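Virnik Tabletop Bowls

Data card, version 3
Maintained by: Jovura
Last revised: 25/05/2026

Summary

Virnik Tabletop Bowls is a set of 2238 short clips of small items being placed into, lifted out of and moved between shallow bowls on office tables. Each clip carries one written instruction and one outcome label. The set covers bowls and their contents only. Cups, lidded containers and cutlery are in Fernholm Drawers, a separate release with its own card.

Contents

clips/ holds the recordings, one folder per clip.
labels.csv has one row per clip, with columns clip_id, instruction, container, item, start_state, end_state and outcome.
items.csv lists the 38 items with the short name used in the instructions.
splits/ contains train.txt, val.txt and test.txt. The test split has 130 clips and uses no bowl and item pairing that occurs in train.

Start and end states

start_state takes one of three values: in_bowl, on_table or out_of_view. An item is in_bowl when its whole base is inside the rim. An item leaning on the rim from outside is on_table. Fruit that has rolled off the table is out_of_view, even if it is later returned during the same clip.
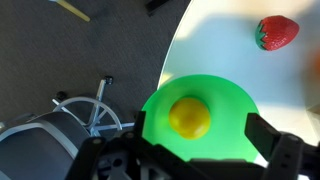 Item names follow appearance at table distance. Annotators did not handle the items and were told not to guess at variety or ripeness. Color comes first, then the most general noun that still separates the item from the others on the table. The round fruit in the green bowl is therefore "yellow fruit" in every instruction, and the faint orange on its lower side does not change the name. Bowls are named the same way, by color alone. Where two bowls of one color share a table, the instruction adds left or right as seen at the start of the clip.

Table placement

Bowls were set down anywhere on the tabletop, including close to the edge. Edge placements are kept in all splits. A bowl that overhangs the edge at the end of a clip is marked outcome=unstable, whatever happened to the item. Floor covering and nearby furniture were left as found in each office and are not labeled.

Known issues

Translucent bowls change apparent color with the room light. Version 2 had several green bowls labeled yellow; these were corrected in March.
Glossy items show strong highlights. Segmentation masks made with the Vestergaard script sometimes leave a hole at the highlight. Fill holes before computing area.
Instructions written for version 1 use "dish" and "bowl" for the same thing. They have not been rewritten.

Changes in version 3

Added out_of_view as a start state. Removed duplicate clips from val. Renamed the column target to container. Scripts that read the old column name will fail on load and need to be updated.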